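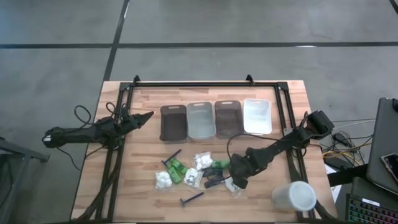 Figura 1. Mesa con tablero de madera sobre suelo de hormigón.

4. Cuidado del tablero de madera

En esta sección se describe el mantenimiento de los tableros macizos de la serie Lutorton. Las instrucciones se aplican a los tableros suministrados sin barniz y tratados en fábrica con aceite Ikow. Para los tableros barnizados, consúltese la sección 5.

4.1 Antes de empezar

El tablero debe permanecer 2 días en el local de destino, con el embalaje abierto por ambos extremos, antes de recibir la primera capa de aceite. No se apoyará en vertical contra un radiador ni directamente sobre el suelo.

Material necesario:
Aceite de mantenimiento Ikow, envase de 235 ml
Paño de algodón sin pelusa
Lija de grano fino y taco de lijado
Guantes de nitrilo

PRECAUCIÓN: Los paños impregnados de aceite pueden inflamarse espontáneamente. Extiéndalos al aire libre hasta que se sequen o sumérjalos en agua antes de desecharlos.

4.2 Aplicación del aceite

1. Retire todos los objetos del tablero y limpie la superficie con un paño ligeramente humedecido. Deje secar por completo.

2. Lije siempre en el sentido de la veta, con presión uniforme. Preste especial atención a las testas, que absorben más producto que las caras.

3. Aspire el polvo. No utilice aire comprimido en locales cerrados.

4. Agite el envase y vierta una pequeña cantidad de aceite sobre el paño, nunca sobre la madera. Extiéndalo en capa fina.

5. Transcurridos 20 minutos, retire el sobrante con un paño limpio. El aceite que no se retira forma una película pegajosa difícil de eliminar.

6. Trate también la cara inferior. Un tablero aceitado por una sola cara tiende a alabearse.

Nota: El modelo Cosurero 57 lleva ranuras de dilatación en la cara inferior. No deben rellenarse con masilla ni con cola.

4.3 Iluminación y revisión de la superficie

La revisión se realizará con todas las luminarias del local encendidas y, a continuación, con una lámpara portátil en posición rasante. Las zonas mates indican falta de aceite; en ellas se repetirán los pasos 4 y 5.

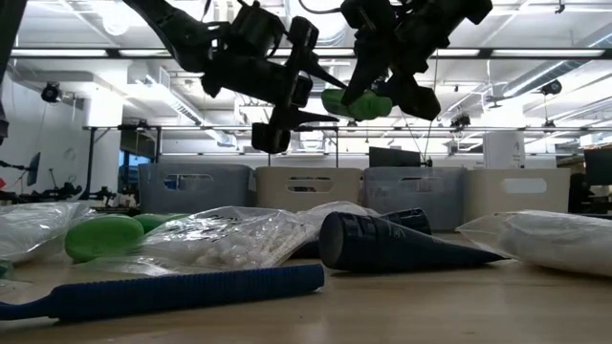

4.4 Manchas y daños leves

Las manchas de agua se eliminan con un lijado suave y una nueva capa de aceite. Las de tinta o vino deben tratarse el mismo día con jabón neutro. No se emplearán lejía, amoníaco ni estropajos metálicos.

Las grietas que atraviesen una junta encolada no son reparables por el usuario. En tal caso, comuníquese con el servicio técnico de Nowakowski e indique la referencia grabada en la cara inferior del tablero.

Repuestos: aceite Ikow, referencia 1488.
Revisión técnica del texto: Genowefa Olszewski. Edición de 2020-09-09.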